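Ombridge Useful Plants Group
Minutes of the meeting held on 2018-03-27 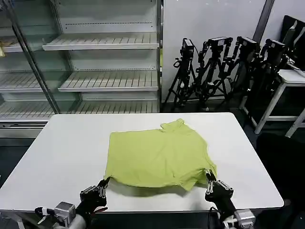
1. Minutes of the January meeting were approved without change.

2. Nettle and comfrey beds. Members noted that 97 plants had been lifted from the Paterson plot and divided. Leaves for drying are to be cut before flowering.

3. Elder. It was agreed to gather flowers from the Griver hedge for cordial and to leave the upper branches for berries. Bark will not be collected.

4. Plant uses booklet. The draft entry on willow was returned for checking of sources. A first printing of 50 copies was approved.

5. Funds. The balance stood at £3,010. Payment of 2 invoices for seed was authorised.

The meeting closed at 9 pm.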